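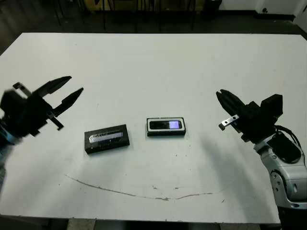 Letmont Hall, kitchen and store room
Monthly safety check, 6 April 2024
Checked by: Wellington Lopes
Copy to: Bleddyn Foulkes

Fire extinguisher by back door: OK. Pin and seal in place, needle in the green.

Fire blanket: OK, but the hook is weak. Please put a longer screw.

Exit sign, side corridor: NOT OK. Light is off. I pressed the test button 2 times and no change. Same comment was written in March.

Exit door: OK. Opens fully from inside without key.

Smoke alarms: 7 tested, 7 sounded. The one near the pantry is quieter than the others, I would like a second opinion.

Gas bottle cage: OK. Locked. Weeds are growing through the bottom, to be pulled out.

Hot water at hand basin: too hot for children. Ask the plumber to adjust the valve.

Power boards: one removed from the store room, the cord was cut near the plug. I labelled it DO NOT USE and left it on the office shelf.

First aid kit: burn gel is out of date. Plasters nearly finished.

Shelving: top shelf is overloaded with paint tins. The label says maximum 400 kg for the whole unit, but I have no scale to check. Move the tins to floor level.

Floor mats: one corner is curling near the sink. Taped for now.

Next check: Bleddyn, if he agrees.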